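Hiretti launches Kazemi, a table-top gripper kit for people who have run out of patience with table-top gripper kits

Mondanham, 11 Jun 2022

Hiretti, the maker of small robot parts for small robot budgets, today opens orders for Kazemi, a two-finger gripper kit with its own wrist camera, intended for teaching labs, repair workshops and anybody whose robot arm currently ends in a bare metal flange and a good intention.

The kit bolts to most light bench arms, draws its power through the arm's own tool connector and comes with the software needed to record a task, play it back and find out why it went wrong. Hiretti expects customers to spend most of their time on the third of those and has designed the screens accordingly.

"We looked at what people were buying and then at what they were doing with it a month later," said Aušra Kütt, head of product at Hiretti. "A lot of them were using it to hold a door open. We wanted to make something that would get used on the table, and a fair amount of our early work went into finding out why that wasn't happening. Mostly it was cables."

Kazemi has one cable.

What it does

Kazemi picks up small things and puts them somewhere else. The fingers are broad at the base and come to a point, so that they can get at a flat object from the side or reach down beside a neighbour without sending it across the bench. They are replaceable, and a spare pair is included, an admission the company makes cheerfully. Changing them takes two screws per finger and the hex key in the lid of the case. There is also a space in the lid for a second hex key, as the first one will be lent to somebody.

The camera sits at the wrist and looks down past the fingertips. It shows what the gripper is about to close on, from the gripper's side of the argument. Operators who have only worked with a camera on a pole at the far end of the bench may need an afternoon to get used to it. After that they tend to complain about the pole.

Recording is done by hand. The operator moves the arm through the job, opens and closes the fingers with a thumb lever, and presses a button when satisfied or fed up. Both outcomes are saved, in separate folders. A recording can be trimmed, labelled and exported in the common formats, and the label field accepts plain words, swear words included.

Tested on other people's tables

The pilot units went to Sikov, a contract testing house that specialises in handling trials, where the kit has been in daily use since December. The brief was to treat it the way a customer would, so nobody was issued with the manual until they asked for it. Valdemar Arnardóttir, who ran the trials, reports that the request came later than Hiretti had hoped.

Sikov chose its surfaces with a certain malice. A plain matt mat is kind to a camera and appears in a great many product demonstrations. Marble is less kind. It shines, it is covered in lines that look like edges and aren't, and it throws the room lights back wherever they are least wanted. The objects were kept ordinary and none of them was made for the purpose.

"If you only ever test on a nice grey mat, you end up with a gripper that's very good at nice grey mats," said Arnardóttir. "Our clients have kitchens, counters, reception desks. One has a bar. So we put it on polished stone, put some bits and pieces down and let people get on with it."

The view below comes from the wrist camera during the Sikov trials, with the fingers open over the marble, a bright green object just behind the tip of the left one and a small yellow-framed whiteboard further back. Visitors to the Hiretti stand have asked what the red handwriting says. The company has no official position.

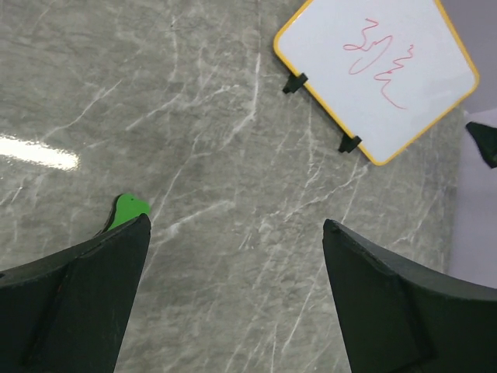

What changed after the trials

Over the length of the pilot, Sikov's operators logged 1,040 recordings, and sent back a list of complaints that Hiretti describes as thorough. Several of them are now features.

The first concerned glare. Early units set their exposure once, at start-up, and then stuck to it with great loyalty. The production version can be told to hold its exposure or to adjust as it goes, and the setting is stored with the recording, so that whoever opens the file later knows which it was.

The second concerned the fingers getting in the way. A wrist camera will always see its own gripper, and a small object can slip out of sight behind a fingertip at the very moment it becomes interesting. Hiretti has not repealed geometry. It has added a second mounting position for the camera bracket, slightly higher and further back, along with a short guide to which one suits which sort of job. Customers who dislike both positions will find the bracket drawings on the download page, free to alter and print.

The third concerned the beep. The beep can now be turned off.

"I asked for that in the first week," said Geert Goossens, a senior operator at Sikov. "They told me it was a safety feature. Then they came and sat in the room with it for a morning."

What it does not do

Kazemi is a kit for light bench work and the data sheet says so in larger type than is customary. It should not be used near food, in the wet, or to lift anything whose loss would need explaining to an insurer. It does not come with an arm. It does not decide for itself what to pick up, although recordings made with it can be used to train software that does, and Hiretti will be interested to hear how that goes.

Nor will it do anything about the state of the bench. Bart Verschueren, who leads mechanical design, was asked during the launch preparations whether the fingers would cope with clutter. His answer has been kept in the data sheet as he gave it: "Up to a point. Please move your mug."

Price and availability

Kazemi is sold as a single kit, with no tiers and no plan that turns into a different plan. The box contains the gripper, the wrist camera and bracket, two pairs of fingers, the cable, the thumb lever, the hex key and a printed manual. The software runs on an ordinary laptop, needs no account and will continue to work if Hiretti's website is having one of its days.

Orders opened today go out within 10 working days. Teaching institutions can ask for the education price by writing from a school or college address, and repair workshops can ask for it too by writing nicely. Spare fingers are sold in pairs, left and right, after a short and unpopular experiment with selling them singly.

Demonstration sessions are held at the Hiretti workshop in Mondanham. Visitors are welcome to bring their own objects and, within reason, their own table top. Places are booked through the sales desk, and there is parking behind the building for anyone arriving with marble.

About Hiretti

Hiretti designs and builds grippers, brackets and camera mounts for light robot arms. The company is based in Mondanham, where it also repairs everything it has ever sold, including the things it would prefer to forget.

Press contact

Hendrik Van der Linden, Hiretti press office, Mondanham. Review units are available on loan to journalists and trade reviewers for two weeks. Please return both hex keys if you find you have two.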